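Evaluation of the Fellelum simulated kitchen for teaching pick-and-place

Project report, Robotics and Automation, Ranstead
Submitted August 23, 2021

1. Purpose

The department has been offered a teaching licence for Fellelum, a simulated household package sold by Hokitz. The licence would replace some of the bench time in the second-year module, where there are more groups than arms and the booking sheet fills up in the first week of term. Our project was to use the package as a student group would, set up a simple task in it, and say whether it should be bought.

We did not compare it with every other simulator. We compared it with what the module does now, which is blocks on a bench and a printed handout.

2. What is supplied

The trial licence came as a download with a licence key and a PDF manual. We used version 2. It includes a set of rooms, a library of household objects, one white arm model with a gripper, and a Python interface. There is also a recorder which saves joint positions and camera views for each attempt.

The rooms cannot be redrawn, but you can change the finish of the units and worktops from a menu and put any object from the library on any flat surface. The camera can be placed freely and its position saved. We found this useful, as the default camera is too far back to judge whether the gripper is lined up.

Support is by email only. We wrote twice and had an answer within two working days both times. The first answer solved the problem (a missing graphics setting). The second sent us back to a page of the manual we had already quoted in our question.

3. Installation

Installation on the lab machines took an afternoon. The installer wants administrator rights, so a technician has to be present, and it does not say this until near the end. On our own laptops the results were mixed. One ran the kitchen smoothly, one ran it slowly enough that the physics steps had to be reduced, and one would not open a room at all. Anyone planning to set this as homework should bear that in mind.

The manual is clear on the Python interface and thin on everything else. The section on gripper force is half a page long and gives no units. We worked out usable values by trial and error and have listed them in Appendix A.

4. The task

We chose the kitchen and wrote a short task called croissant to plate. The arm has to pick up the croissant from the worktop, carry it over and put it down on the red-rimmed plate. A second plate, yellow-rimmed with a green centre, is on the counter as well, so the program has to choose between them. Plate positions were changed a little between attempts, using the package's own random placement tool.

A croissant was a better choice than a block. It is curved and has no flat sides to grip, so a grasp that is slightly off tends to turn it. With the blocks on the bench, most groups get a working grasp in the first session and then have little left to learn about it.

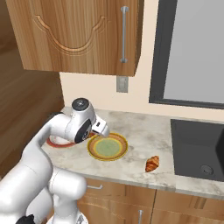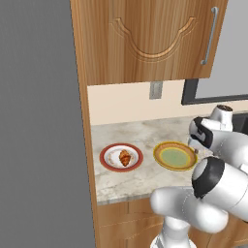 Figures 1 and 2. The Fellelum kitchen with the arm over the worktop. In Figure 1 the croissant is on the worktop itself; in Figure 2 it is on the red-rimmed plate.

Both views were saved from the free camera. The camera position matters a good deal with this room. From some angles the arm hides the plates, and a student watching from there cannot tell which plate the gripper is over. We would suggest giving students a saved camera file with the task.

5. Method

The controller was written in three stages: approach, grasp and place. The approach used the object positions reported by the simulator, with no vision. We are aware that this makes things easier than on a real arm. The grasp was always from above, turned to match the direction of the croissant. The release height was fixed.

An attempt was counted as a success if the croissant was resting on the red-rimmed plate and the gripper had opened and moved clear. We checked this from the saved recordings and not while the program was running. Each recording was marked by two members of the group separately and we discussed those where the marks differed.

6. Results

We ran 141 attempts. Of these, 80 were successes. In 19 attempts the croissant ended up on the yellow-rimmed plate. The rest were dropped before reaching either plate, or came down on the worktop.

All of the wrong-plate results came from the same mistake in our own code, where the plate list was read in the order the objects had been loaded and not by name. Once the random placement tool reloaded the plates, the order could change. We left these attempts in the results as it is the kind of error a student group will make, and the recorder let us find it in one sitting. On the bench it would have taken much longer.

The drops are harder to explain. Many happened during the lift, with the croissant slipping out sideways. Raising the grip force helped up to a point, after which the object began to shake between the fingers. We believe this comes from the contact model. Hokitz's reply to our question did not settle it.

7. Comparison with the bench

The Pavlović bench kit, which the module uses at present, is limited but dependable. If a student drops a block they can see why. In Fellelum the drop is sometimes the fault of the student's program and sometimes the fault of the physics, and a beginner cannot tell which. This was our main concern.

On the other side, the package resets in a moment, runs overnight and keeps a record of everything. Nothing gets broken. Groups could all work at the same time, and the setting is closer to what household robots are meant to do than a row of blocks. The plates and worktop look good enough for a vision exercise later in the course, although we did not test this.

The random placement tool is good. The menu for saving a layout is not, and we lost one layout in March by closing the window before the save had finished. There is no warning.

8. Recommendation

We recommend taking the licence for one year, for use alongside the bench kit. The first two sessions should stay on the bench so that students meet real contact first. The simulated kitchen would then be used for the longer exercise.

Before it is used in teaching, someone should:

install and test it on every lab machine
prepare a saved camera file and a saved layout for each task
add our grip force values to the handout
ask Hokitz again about the contact model, with a recording attached

If the slipping is not fixed, the exercise should be marked on the code and the write-up and not on the success rate.

9. Limits of this report

We used one room, one object to be picked up and one controller. The laptops were our own and are not a fair sample of what students own. We had the trial licence only, and some menu items were greyed out, including the multi-arm mode, so we cannot comment on those.

Appendix A: grip force and step settings
Appendix B: task file and controller code
Appendix C: marking sheet for recordings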